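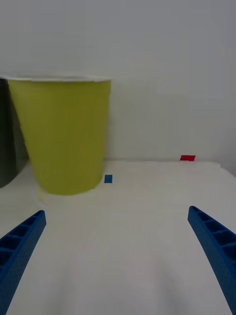 ## The new cups, one month in

The second-floor kitchen at Pratley switched over to the Skilis cups in February, and the supplier would like us to say how it's going. I've been drinking my coffee out of one for a month, so I'll say how it's going.

It's a cup. It holds coffee. The large is bigger than the old paper large, and if you fill it to the top you will regret it somewhere between the kitchen and your desk. The color is a yellowish green that the brochure calls "Meadow," and I have yet to meet a meadow that shade. The finish is matte, a bit chalky to look at, and it does hide fingerprints better than I expected. I'll give it that.

Everything else in the brochure I would like to take more slowly.

### The savings number

The figure that got the switch approved was 3026. That is how many paper cups the building is supposed to have gone through in a single quarter. It appears on the first page of the Skilis proposal and again in the email that went to all staff, and by the time it reached the poster over the sink it had picked up an exclamation point.

I asked where it came from. The paper cups came in sleeves, and someone took the number of sleeves ordered and multiplied. Fine, except that a good part of those sleeves went to the Zuldale open house, where people took a cup of cider, put it down, lost it and took another. We also found unopened sleeves behind the filters when we cleared the cabinet. Those were in the total too. So the number is a count of cups bought over one unusual quarter, and it has been presented ever since as a count of cups we threw away at our desks.

Maybe the real figure is close to that. Maybe it's half. I don't know, and neither does the poster.

### What a cup has to do to pay for itself

Skilis says each cup is good for 900 washes. I have no way to test that, and I suspect they don't have many customers who have gotten there yet either. Their own data sheet gives the figure "under controlled conditions." Ours is a dishwasher that people load with forks on the top rack.

After a month I can see light vertical creases down the side of mine. They could be from washing, or from stacking, or the cup could have come that way. I didn't look hard enough on the first day to say, and I'd be suspicious of anyone who claims they did. If you have one still in the box, please don't put it into use before Mingxuan Lu has had a look at it. It would be nice to have something to compare with.

What matters more than how many washes a cup survives is how many it gets before it leaves the building. They are leaving. I've seen one in a car in the north lot with pens in it, and one on a windowsill at Liang, the sandwich place across the street, holding somebody's tips. A reusable cup that gets used a handful of times and then spends its life as a pen holder is a worse deal than the paper one, and nobody has put that on the poster.

### Stacking

The cups taper toward the base, so they nest, and the brochure has a lovely photo of a tall, straight stack. They do nest. Getting them apart again is another matter, particularly when they've gone into the cabinet damp. I've watched a grown adult brace a stack against the counter with his hip. Running warm water over the outer cup helps. So does not pushing them down so hard in the first place — set them in loosely and keep the stacks short.

Stacking damp cups also gives you that smell. If your Monday coffee tastes like a closed cabinet, it's because the cups were put away wet on Friday. The drying rack is there for a reason, and it isn't lunch containers.

### The rim

Opinion is split on the rim. Some people find it pleasant, and I find it a little thick. The lids that came with the first delivery fit the small and the medium and pop off the large if you look at them wrong. Skilis has promised a revised lid for the large. They promised it in the second week, too. Until it shows up, walk with the large as if it had no lid at all, which in practice it doesn't.

### Tea

I don't drink tea, but I've heard from enough of you. Yes, they stain inside. Baking soda and a soft sponge gets most of it off. Please skip the scouring pad. The sheet that came with the cups says abrasives void the replacement guarantee, and I would rather not hand them the excuse.

The replacement guarantee, while we're at it, runs for 2 years and covers "manufacturing defects." It doesn't cover drops, stains, microwaves over 3 minutes, or "loss of shape through improper storage." I'll let you decide what they would call our cabinet.

### What I'd like to see

I'm not asking for the paper cups back. They leaked at the seam and we all know it. I'd just like us to stop congratulating ourselves until we have something to go on, and that wouldn't take much:

- A plain count of the cups in the building at the end of each month. Cabinets, desks, dishwasher, done. If the number drops, we know how fast we're losing them.
- A note of how many paper cups are still being bought. The meeting rooms on the first floor never switched, and the last order I saw was not small.
- The poster taken down, or at least the exclamation point.

Mingxuan has agreed to do the first count and has made a sheet for it, which is taped inside the door of the cabinet to the left of the sink. If you have a cup at your desk, write it down. If you have more than one at your desk, write that down too, then bring the extras back. There's no penalty and no list of names. Cups that have gone home can come back in a bag left by the mailboxes, and I won't be standing there.

The results will go in the next issue, whichever way they come out. If the cups turn out to be doing what the proposal says, I'll print that in the same size type as this.

One last thing for the people on the early shift: the larges go on the bottom shelf. They've been turning up on the top one, over the coffee maker, and the shelf isn't deep enough for them. Two came down on Monday. Neither broke — put that in the brochure.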